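# When a Robot Joins the Laundry Team

Think about the biggest pile of laundry you have ever seen at home. Now picture a place that washes clothes all day long! At the Gurncombe laundry, 37 people wash, dry, fold, and pack clothes for schools, sports clubs, and hotels.

Folding is the tricky part for a robot. A box always stays box-shaped, but a shirt can flop, twist, and hide its own sleeves. The robot has to work out where the edges are, and its two fingers have to pinch the cloth in just the right spot. 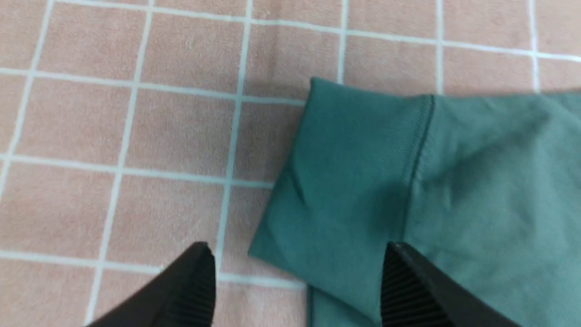
*Two black robot fingers, open wide, at the corner of some folded green cloth.*

Muthu Bangera has folded clothes at Gurncombe for 20 years. She can fold a T-shirt in a few seconds while telling you a joke. The robot is much slower, and it still makes mistakes – sometimes really silly ones!

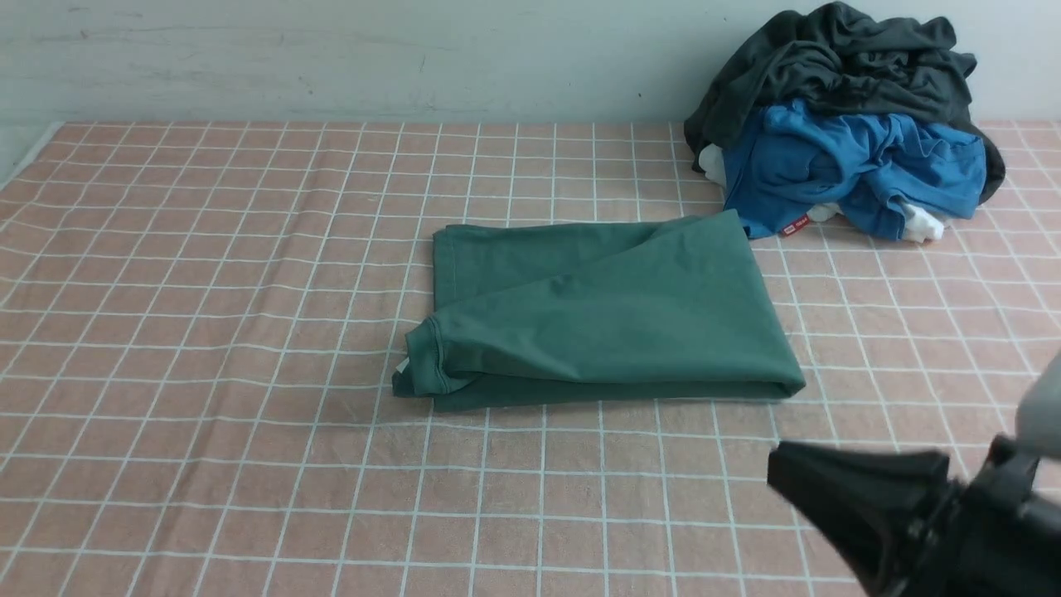
So what does Muthu do now? Part of her day is still folding. The rest is spent as a robot coach. She checks the finished shirts, fixes the messy ones, and tells the engineers from Desard what went wrong. She had to learn some new skills for that, and the company gave her 10 days of training.

Her wrists like the change. Folding the same way over and over can make your hands sore, and now she gets to switch jobs during the day.
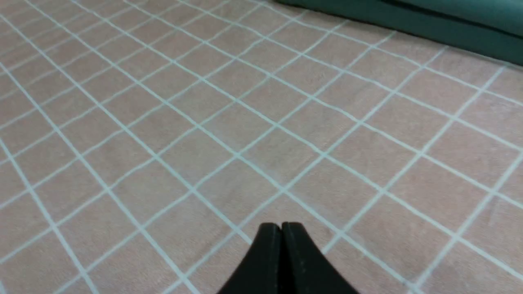

Not everyone felt happy at first. Some workers worried that a robot would take their jobs, and that is a fair thing to worry about. When machines come to a workplace, some jobs change and some can go away. At Gurncombe, the workers and the bosses had a long meeting in November to talk it over. They agreed that people would choose which tasks the robot tries next.

Muthu already has her pick: socks. Matching them is the job she likes least!

**Try it yourself:** Fold a T-shirt using only one finger and thumb on each hand. Then try it with just one hand. Which parts were hardest?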